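Clavomdale Shared Workshop
Minutes of the monthly members' meeting
Monday, April 8, 2024

Present: Bilal Rawashdeh (chair), T. Dalley, R. Khalaf, M. Elar, and seven others who signed the sheet, making 11 in all.
Apologies: 2 received.
Minutes taken by M. Elar.

1. Minutes of the last meeting

Read and accepted with one change. The item on the side door should say that the lock was oiled, as the replacement has not been ordered yet.

2. Matters arising

The heater in the back hall has been looked at and is working again. Dalley still has the spare key and will hand it to Khalaf before the end of the week.

The library loan of the soldering books has been extended to June. Anyone who has one at home should say so on the list by the sink.

3. Money

Khalaf reported a balance of 141 dollars in the supplies fund after the last order of wire and fuses. There is one bill outstanding, for printer paper. It was agreed to pay it and to hold any other spending until item 4 had been discussed.

Dues are paid up except for two members. Khalaf will write to both.

4. The blue bench

This took up most of the meeting. Bilal said he had received three complaints about the bench with the blue top. People come in to work and have to move boxes before they can start, then the boxes go back in a different place and the next person cannot find anything.

Dalley said the back of the bench was the real trouble. The gray drawer organizers are meant to hold small parts, and in the meantime boxes are being stood in front of them so that the lower drawers are hard to open. He would like a clear strip along the front of the drawers, wide enough to pull any of them all the way out.

Elar pointed out that the clear plastic storage box is used at nearly every session and should stay within reach. Dalley had no objection if it moved to one side. The cables could go on hooks. At present they get put down wherever there is space, and people spend time untangling them.

There was a longer discussion about the foam-lined case. Khalaf would like it closed and put on the shelf under the window when it is not needed. Two members said they would forget what was in it. Agreed that it goes on the shelf with a label on the outside.

Bilal then raised drinks. The existing rule allows a drink on the bench if it has a lid. Several people thought this was fine. Others felt that a cup with no lid sooner or later ends up next to the cables, and that bottles get left behind in any case. One member said he had cleaned the blue surface twice last month and would rather not do it again.
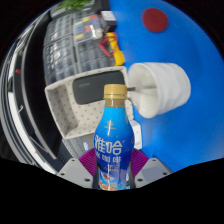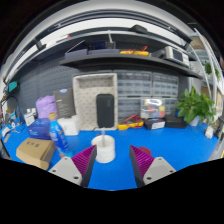 Blue bench, item 4. First picture: iced coffee bottle, with the cup on its side behind it. Second picture: cup upright, boxes and drawers at the back.

Dalley proposed that drinks be kept on the windowsill. Elar thought the windowsill was too far for anyone doing a long job and suggested a small side table instead. There is one in the store that is not being used. Khalaf asked whether the side table would just fill up with boxes as well. Bilal said it would be marked for drinks only and that he would check it himself for the first month.

Vote on the side table: nine in favor, two against. Carried.

The following was also agreed for the bench:

Cardboard boxes are to be opened, emptied and flattened. A box that has to be kept goes on the shelf with a name on it.

Bags go on the pegs by the door.

Cards, packaging and other small items along the wall are to be sorted at the cleanup (see item 5). Anything without an owner will be put in the free box.

Cups and stirring sticks are to be cleared away at the end of each session by whoever used them.

Elar asked if the blue surface itself should be replaced. General feeling was no. It can be looked at again once the bench has been cleared and people can see the whole of it.

5. Bench cleanup

To be held on Saturday the 13th, starting after the morning session. Dalley will bring hooks for the cables and a drill. Khalaf will buy labels and a marker, up to 12 dollars from the supplies fund. Bilal will move the side table. Members with things on the bench are asked to collect them before then or come and help.

Some of the drawers have old labels that no longer match the contents. Elar will make a list of these on the day — new labels can be done at home and stuck on later.

6. Opening hours

A request was received for a second evening session. Khalaf could open up but would need someone else to lock. No one present was able to commit to this every week. Held over to the next meeting.

7. Any other business

The vacuum cleaner needs bags. Dalley knows the size and will get a pack.

A member asked whether children can attend the Saturday session. Bilal said yes, with an adult who stays in the room.

The sign-in sheet is nearly full. Elar to print more once the paper bill is paid.

Actions

Rawashdeh: move side table and mark it for drinks; check it for one month.
Dalley: hooks, drill, vacuum bags; hand over spare key.
Khalaf: pay paper bill; write to two members about dues; buy labels.
Elar: list of drawer labels; sign-in sheets.

Meeting closed at 8:40 p.m. Next meeting same time next month, in the back hall.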